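Druvetov will hold its town council election in February, and for the first time in years every seat is contested! Ten candidates are running for six places, the electoral office said.
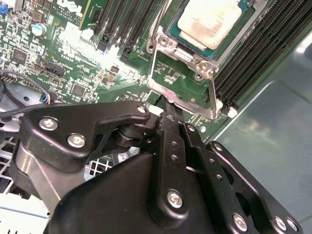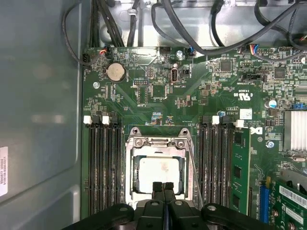
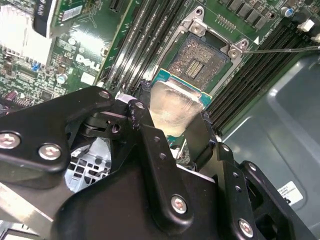 "I have never seen a ballot this full," said Chaltu Moges, who heads the office. Letay Alemayehu, elected mayor two terms ago, is stepping down, and both Amanuel Adugna and Pornthip Saithong want her job — a real race at last.

Voting hours have been extended to 10 p.m., and three new polling stations will open, one of them in Pondville. Residents can register until the end of the month. Results could take up to two days.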